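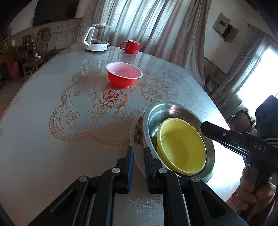
A reader from Polgate wrote to us that in her home one table does everything: it is for soup, for homework, for kneading dough and for waiting until the kettle boils. She asked if we could explain to her children why there is a cover on such a table, and why the bowls we put on it are made of so many different materials. We think it is a very good question, so we will try.

Let us start with the cover. Maybe you have one at home with flowers printed on it. In old times a tablecloth was made only of cloth, for example linen or cotton. Cloth is woven. This means that it is made of threads which go over and under each other, and between the threads there are very small holes. When you spill juice on cloth, the juice goes into the holes and into the threads. Then somebody must wash it, dry it and iron it.

A shiny cover is different. Very often it has a layer of smooth plastic on top, and plastic has no little holes where juice can go. The drops stay on the top and you wipe them away. You can make a test if an adult agrees. Put one drop of water on a piece of plastic and one drop on a cotton napkin. On the plastic, the drop stands up like a small round hill. On the napkin it becomes flat and disappears, and only a dark spot is left.

Why do many covers look like lace? Real lace is made from thread, with a needle, with a hook or with many small wooden sticks called bobbins. It takes a long time. In the village of Dridholm, women made lace in the winter, when there was no work in the fields, and they started a big tablecloth in February and often did not finish it before the next winter. Such a cloth came out of the cupboard only for holidays. When printing became cheap, people could have the lace flowers on the table every day, even with soup on them. The row of little half circles which you see along the border of many laces is called a scalloped edge. The name comes from the scallop, a sea animal with a wavy shell.

Shiny things have one more secret. Put a red mug on a glossy table and look at the table in front of it. You will find a second mug there, weak and upside down. Light bounces from a smooth surface in an orderly way, like a ball from a flat floor, and so it keeps the picture of the mug. On rough cloth the light bounces in all directions and the picture is lost.

Now the bowls. A basin of stainless steel is strong. If you drop it, it makes a terrible noise, but it does not break. Steel is mostly iron, and normal iron becomes brown with rust when it stays wet. In stainless steel there is also another metal, chromium, which makes a very thin skin on the outside. The skin is so thin that your eyes cannot see it, and it protects the iron.

A plastic bowl is light, so even a small child can carry it. The color is mixed into the plastic while it is soft and hot, and this is why a yellow bowl usually stays yellow when you scratch it. But plastic does not like great heat, and you must never put it on the stove.

Mugs are often ceramic, which means clay baked in a very hot oven called a kiln. In the small Valdebenito pottery in Detport the kiln holds 77 mugs at one time, and after the fire they must cool slowly, or they can crack. The shiny coat on a mug is called glaze. It is a kind of glass, and it can be one color outside and another color inside.

And the kettle? In an electric kettle there is a heater at the bottom. The water there becomes warm first, and warm water is lighter than cold water, so it goes up and the cold water comes down to take its place. In a glass kettle you can watch this. First come very small bubbles, which are mostly air. Later come the big ones, and they are steam. The handle is made of plastic because heat travels through plastic slowly. Look only with your eyes, please, and let an adult pour.

Words to remember

Woven: made of threads that cross each other.
Glaze: a thin coat of glass on clay.
Kiln: a very hot oven for baking clay.
Scalloped: with an edge of small half circles.

Something to do at home

Take a sheet of paper and fold it in half 3 times. Cut small half circles along the edges and some tiny holes along the folds. Open it carefully. Now you have paper lace, and you can put it under your cup, but remember what happens to paper when you spill your tea!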